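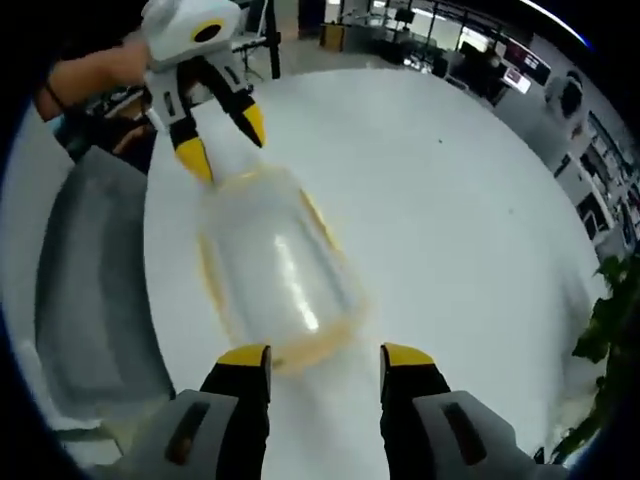
*Notes by Vasanthi Ekanayake. Machines and Everyday Work, Unit 8. Last revised June 26, 2026.*

## Can a machine clear the table yet?

Read these notes before the lab session. They cover clear containers, hand-held grippers, and how to read a claim that a robot "can do" a chore. The packing task comes back in Unit 9, so keep your copy.

### 1. The chore, written out

"Put the container away" sounds like one step. For a machine it has to be broken up:

- find the container on the table
- decide where to take hold of it
- close the fingers without crushing it or pushing it off
- lift or slide it
- carry it past whatever else is in the way
- set it down in the right place and let go

A person does all of this while talking. Most home robots shown in public can do each step under good conditions. Doing all of them in a row, on a table they have not worked at before, is still hard.

### 2. Why a clear container is a bad first object

The photo at the top shows a translucent container on a white table, with one gripper near each end of it. Three things about it matter for us.

The table shows through the body. A program that looks for an object by its color has little to go on except the rim, which is tinted yellow-amber in places.

There is a bright reflection down the middle. Reflections move when the camera moves, and a depth sensor may read one as a hole or as a surface at the wrong distance.

The container is blurred by motion. Blur is normal in recordings of real work, and a system trained only on sharp pictures will do poorly on it.

A cardboard box of the same size has none of the first two problems. When you read that a robot packs items reliably, check which items.

### 3. Hand-held grippers and what they record

A hand-held gripper has two fingers like a robot's, but a person moves it. The person does the chore and the recording is later used to train a robot arm. This is cheaper than driving an arm by remote control, and people get quick at it.

Limits to know for the quiz on Unit 8:

1. The person has a shoulder, an elbow and a waist. A motion that is easy for a person may be out of reach for an arm bolted to a table.
2. The person feels some of the load through the handle. Unless the tool has a force sensor, that information is lost.
3. The person looks around the room. The camera on the tool sees only what is in front of the tool.

With two grippers there is also timing. If one end of a long object rises first, it tips. Ha-rang Ki's lecture on two-arm work goes into this, and the slides are in the Myung folder.

### 4. What "can do it" means

Use these terms in your reports.

**Shown once.** There is a video. We don't know how many tries came before it.

**Repeats in place.** Same table, same light, same object. The Plurnon kitchen arm we read about in Unit 7 is at this level. In the class reading it completed 76 percent of its runs with an opaque lunch box. With a clear tub the number fell to 50.

**Carries over.** New table, new object, no retraining. This is what a household needs, and few systems are tested for it.

**Left alone.** It works with no one standing by to reset it. In a home this is the whole point of the machine.

Shop floors are further along because the job can be changed to suit the robot. At the Wonard plant in Urkstead, parts reach the arm in molded trays, always facing the same way. Deok-su Joo, who ran that line, told last year's class that designing the trays took longer than programming the arm. No one is going to redesign a kitchen in that way.

### 5. Cost of a failed grip

On a line, a dropped part goes in the scrap bin and the next one comes. At home, the container may have soup in it. Count a failure by what it leaves behind for a person to clean up. A robot that saves a few minutes on most days and makes a long mess on the others may save nothing over a month.

Mavis Pennington disagrees with me on this. Her view is that people already put up with washing machines that leak and vacuums that get stuck under sofas, and will put up with this too. Her short paper is the second reading.

### 6. To do before the lab

- Read Chang-ho Ha, "Grasping What You Can See Through," sections 1 and 2 only.
- Pick one chore you do at home. Write out the steps as in part 1. Stop when a step can't be split further.
- Mark the step you think a machine would fail first, and write two or three sentences on why.
- Find one public video of a robot doing a chore. Place it on the scale in part 4 and say what you would need to see to move it up one level.

Bring the written steps on paper. Lab groups stay the same through July.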